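Call for participants: home water hardness and kettle scale study

Skerkden Water Laboratory is looking for households to take part in a study of limescale in domestic kettles. The study covers addresses in the Prorkum and Bailly supply zones. We need 155 households in total, split as evenly as possible between the two zones.

Background

Water in the Prorkum zone comes mainly from chalk boreholes and has a mean hardness of 296 mg/l as calcium carbonate. Water in the Bailly zone is blended with reservoir water before it leaves the works, and its mean hardness is 213 mg/l. Both figures are taken at the works outlet. We have few measurements from kitchen taps, and none that can be set against the amount of scale found in a kettle used in the ordinary way.

What taking part involves

Each household will be given a stainless steel kettle, a set of sample bottles and a log sheet. You will be asked to use the supplied kettle in place of your own for the length of the study, which starts in September and runs for 12 weeks. Once a week you fill one bottle from the cold kitchen tap, after letting the water run for a minute, and write the time and the number of boils that day on the log sheet. 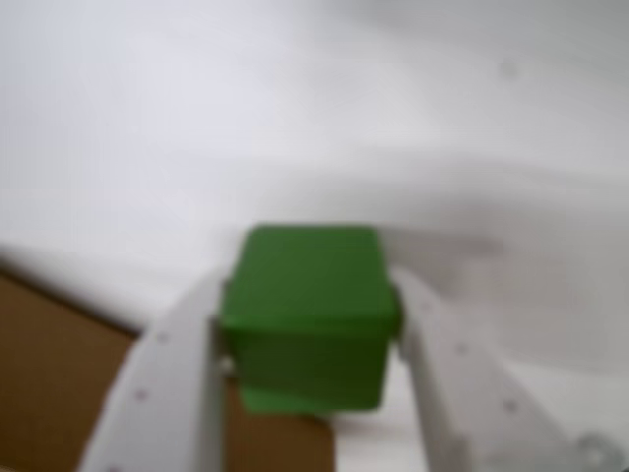

Bottles are collected from your doorstep every fortnight. Leave them out by 8 am on the collection day, with the lids tight and the labels facing outwards. Please do not descale the kettle, scrub the inside or use it for anything other than water. At the end of the study the kettle is taken back to the laboratory, where the scale is dissolved and weighed. Kettles are not returned.

Who can apply

You must be aged 18 or over and live at the address for the whole study period. The kitchen tap must be fed directly from the mains. Homes with a water softener can apply only if the kitchen cold tap bypasses it. Jug filters may be used for drinking water but not for water put into the study kettle. One application per address.

Payment

Households that return at least ten of the 12 samples will receive a £60 payment by bank transfer after the kettle has been handed in. Households that withdraw earlier will be paid £4 for each sample received.

Data

Results are stored by household number. Addresses are held separately and deleted once payment has been made. Published results will be given by zone only.

How to apply

Application forms are available from the front desk at the Ramis Building, Skerkden, or can be sent by post on request. State your supply zone, the number of people in the household and the make of any softener or filter fitted. Tenants do not need their landlord's permission. Applicants will be told the outcome by letter, with a delivery slot for the kettle.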